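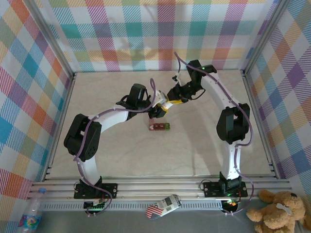
The Akoven backyard cottage kit: is it worth the wait?

By Renji Uchida

My city changed its rules on second homes in March, and within a week I had three flyers in the mailbox for backyard cottages. The glossiest was from Akoven, which sells a one-bedroom house as a flat-packed kit and says it will help fix the housing shortage one lot at a time. That is a big claim for a box with a bathroom. I spent two nights in their model unit in Drodcombe and read the whole contract, including the appendix in gray type.

The good part first. The walls are well insulated and I slept without hearing the road. Windows open all the way. The kitchen has a real oven, and someone thought about where the trash can goes. At 1,706 square feet my own house has worse closets.

The floor plan is harder to like. The bedroom door hits the bed if you own anything bigger than a full. Storage is one tall cabinet and a crawl space you reach from outside, on your knees. The sales rep kept saying the place would suit "a young family." I would like to see where the young family puts a stroller. One adult would be fine in it, two would need to get along very well.

Then the price. The number on the flyer buys the kit and delivery to the curb. It does not buy the foundation, the sewer hookup, the electrical panel upgrade or the permit. My neighbor's sewer line alone took 17 weeks to get approved, and Akoven's contract says storage fees start after 8. So you could be paying rent on your own unbuilt house. When I asked about this I was told most customers "plan ahead."

I also don't buy the affordable housing talk. The company's own worksheet has you charging a tenant around $900 a month just to cover the loan on the kit, before any site work. Add the rest and you are at the going rate for an apartment with a parking space. Maybe that still helps somebody. It helps the person who already owns a lot and can borrow against it first.

I looked at two others for comparison. Kudo makes a smaller studio with a better layout and a vague warranty. Darnel only builds on site, costs more up front, and gives you one price with the hookups in it, in writing. If I were spending the money I'd call Darnel, and I'd still have a lawyer read it.

Akoven: two and a half stars out of five. The half is for the oven.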